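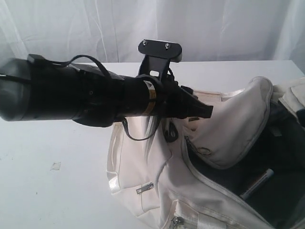 A pale bag with a dark inside

28 Dec 2023

The woman who runs the Geten repair workshop in Sodside asked me not to print her name. "People know the workshop," she said. "They do not need to know me." So in this text she is only the owner, and I will try to keep her words as she said them.

We talked on a quiet afternoon between the holidays. Geten repairs bags, and almost all of the work is zippers. The owner keeps a paper book where every job gets a line, and the last number in it was 3458. She started the book when she took over the place from a shoemaker. The jobs before that were never written down, she told me, or they were written on the wall and painted over.

I wanted to begin with a cream fabric bag, the kind with a zippered compartment on top and a long pocket on the front. I have one that is similar, and I have been angry at it for years. She laughed when I said this.

"The light ones always come in with the same complaint," she said. "The customer puts it on the counter and says that it is dirty. Then we talk for a while, and I find out that the zipper is the problem. The dirt is only what they see first."

A light bag often has a dark lining, and I asked if this is a good idea. She was of two minds. A dark lining does not show ink or coffee, and it makes the bag look clean when it is open. But small black things disappear in it. "Keys you can hear. A black glove you cannot hear." At home she puts a white dish towel on the bottom of her own bag before she packs, and in this way she can see what is there.

We spoke for a long time about how people open a zipper. She believes that most of the damage happens in the first few centimeters, where the tape is sewn into the seam and the slider has no room. People lift the bag with one hand and pull with the other, and then the pull goes up while the teeth go sideways. She recommends putting the bag flat on a table, holding the fabric near the end of the zipper, and pulling along the line of the teeth. On a curved pocket the hand has to follow the curve.

"It is slower, yes," she said. "Maybe you lose a second. A new zipper in a padded pocket is two hours of my life, and you pay for both."

She is a strong supporter of rings. When a pull tab is broken or too small for the fingers, she puts a metal split ring through the hardware and sends the customer home. Some customers are disappointed by this. They came for a repair and they received a ring.

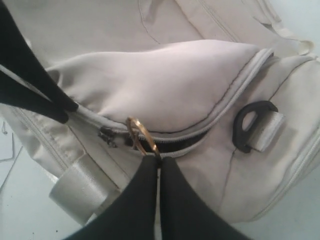 What size of ring should a person buy for a small slider?

"Take one that your finger can hold but does not go through. If the whole finger goes in, you will pull too hard."

She buys her rings from Csonka, a hardware seller two streets away, by the box. The brass-colored ones are more popular than the silver ones, and on a cream bag she also prefers them. She admits that the color can rub off after one winter. It does not bother her. Customers who mind it can come back and she will change it without charge.

I asked about the sound of a ring, which knocks against everything. She said that some people close a short piece of ribbon into it, and then it is quiet and also easier to hold with gloves. She does not like how this looks, but she does it for her mother.

For a zipper that is hard to move, she begins with a dry toothbrush. Sand and crumbs sit between the teeth, and many people put wax on top of them, which makes a paste. First brush, then wax, then open and close the pocket slowly a few times. If the teeth separate behind the slider, the slider is usually too wide and has to be pressed a little with pliers. This she would prefer to do herself. In November she had 8 bags in one week where somebody at home had pressed too much and the slider had cracked.

I told her that I had also done this, one time.

"Of course," she said. "You look like a person with pliers."

There is one material she refuses. It is a coated fabric called Sukach, sold by the meter at the market, and she says the needle holes in it never close. She will brush the zipper for you and she will give you a ring, but she will not sew. Other soft fabrics are fine with her, also when they are full of creases. Creases come from storing the bag under other bags. She keeps hers on its side with a sweater in it, and the pockets closed.

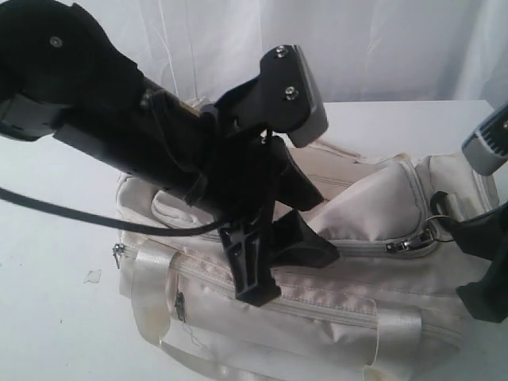 Packing, and the pocket on the front

The second half of our talk was about what goes where. The owner has firm opinions here, and I did not agree with all of them.

The front pocket, she says, should have only flat things. A book, papers, a folded scarf. When a round thing goes in, the pocket pushes outward and the zipper has to close over a hill. She can tell from the wear of the teeth what a person carries. A worn place in the middle is usually a water bottle. A worn place at the end is a phone charger with the plug still on it.

I said that a pocket which only accepts flat things is not very useful to me. She answered that I could buy a bag without pockets – many people are happy with one.

The top compartment can be fuller. It is there for soft and light things, and she fills it last. Before she closes it she presses the air out with her open hand, then brings both sides together and only then touches the zipper. The zipper should close the bag, she said, and the hand should do the pressing.

A basic zipper replacement at Geten now costs 309, and in a padded pocket it is more. The owner would like to keep this price until the summer. Brushing and waxing cost nothing if you wait at the counter, where there are 2 chairs and usually a bag on one of them.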